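Grumow, courtage en prêt immobilier
Fil : le passage au dépôt unique des pièces pour les dossiers d'emprunt

1/ Depuis janvier, nos dossiers d'emprunt passent par un dépôt unique. Je note ce qui change côté emprunteur et côté analyste, parce que les questions reçues en message privé se répètent. Fil technique, sans taux ni simulation.

2/ Avant : un dossier partait par courriel à chaque banque, avec autant de versions des bulletins de salaire que d'échanges. L'analyste travaillait parfois sur une pièce remplacée l'avant-veille.

3/ Maintenant : une pièce, un emplacement, un historique. Si vous remplacez un relevé de compte, l'ancien reste consultable mais n'est plus transmis. La banque ne voit que la version active.

4/ Le moteur de contrôle s'appelle Prindus. Il lit le PDF, extrait le nom du titulaire, la période et les montants, puis compare avec la fiche de renseignements. Il ne rend aucun avis sur le crédit. Il signale des écarts, un analyste tranche.

5/ Volume du premier mois : 443 dossiers ouverts, 70 bloqués au contrôle initial. Motif le plus courant : relevé incomplet, presque toujours la dernière page manquante. Une page blanche en fin de relevé fait partie du relevé.

6/ Deuxième motif : l'adresse. Si l'avis d'imposition porte l'ancienne et le justificatif de domicile la nouvelle, Prindus lève un écart. Il suffit d'une ligne dans le champ « commentaire ». Pas besoin d'attestation sur l'honneur à ce stade.
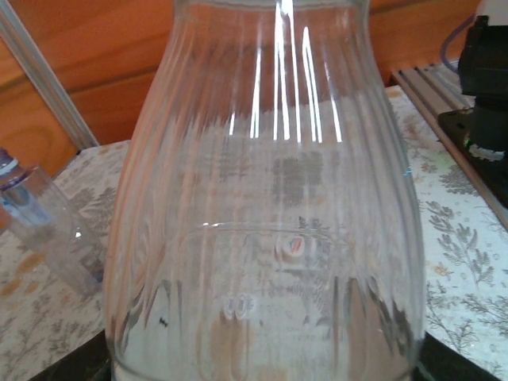

7/ Troisième motif : les co-emprunteurs. Chaque personne doit avoir son propre espace, même pour un compte joint. Le relevé commun se dépose une seule fois et se rattache aux deux profils par la case prévue.

8/ Format : PDF d'origine, téléchargé depuis l'espace client de la banque. Une capture d'écran perd la couche texte et part en lecture manuelle, ce qui ajoute 2 jours ouvrés. Même chose pour un PDF réimprimé puis numérisé.

9/ Question d'Ebuka Aliyu : « Que devient l'épargne placée chez un autre établissement ? » Elle se déclare comme apport ou comme épargne résiduelle, pas les deux. Le champ est exclusif. En cas de répartition, il faut créer deux lignes avec les montants respectifs.

10/ Question de Rosário Valente, sur les indépendants : 3 bilans complets, liasse fiscale comprise. Le bilan provisoire est accepté en complément, jamais en remplacement du dernier exercice clos.

11/ Sur la durée de conservation : un dossier sans suite est purgé à la date indiquée dans l'onglet « Consentements ». La demande de suppression anticipée se fait au même endroit. Le courriel au courtier ne déclenche rien dans l'outil.

12/ Limite connue : les virements internes entre deux comptes du même titulaire sont parfois comptés comme des revenus. Igor Kołodziej a ouvert le ticket, la correction est en recette. D'ici là, les analystes les retirent à la main avant le calcul du taux d'endettement.

13/ Autre limite : les noms avec signes diacritiques. Certains relevés les suppriment, d'autres les remplacent par un point d'interrogation. La comparaison tolère désormais la première forme. La seconde produit encore un écart, à ignorer côté client.

14/ Pour les partenaires qui utilisaient le connecteur Botel : il reste ouvert en lecture seule. Les nouveaux dépôts passent par l'interface ou par l'API. Les clés sont délivrées par Filipa Serrano, une par agence.

15/ L'agence Cunha bascule en mars. Ses dossiers en cours ne migrent pas, ils se terminent dans l'ancien circuit jusqu'à l'édition de l'offre. Seules les demandes ouvertes après la bascule reçoivent un numéro au nouveau format.

16/ Ajout après relecture : au post 8, le délai court à partir du dépôt de la dernière pièce demandée, pas de l'ouverture du dossier.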